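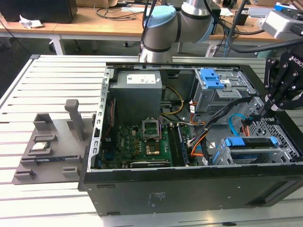 Aileen Samonte has fixed up old office PCs in Stosstead for 7 years and still does it mostly on the kitchen floor. Caught her between school pickup and a delivery. Tea going cold.

"People toss a tower because it's slow," she says. "Slow is usually the drive. Or dust. Dust is huge."

She got started when her cousin's accounting office closed. Took home 3 machines, sold two, kept one. It still runs her invoices. Since then 236 have gone out the door, all in a green notebook, teh first few pages in pencil.

Pricing? "Low. I hate haggling." Most go to students. A few to Aishwarya Shetty's tutoring place on Ketilsson Road, wich takes anything with a working network port.

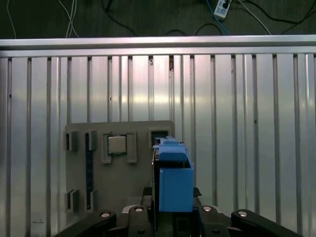
What should a buyer check first on a used desktop?

"Turn it on and listen. Grinding, clicking, walk away. Then ask how old the drive is, and if they don't know, figure a new one into the price."

She's taking orders again in November. Phone only, she doesn't answer email.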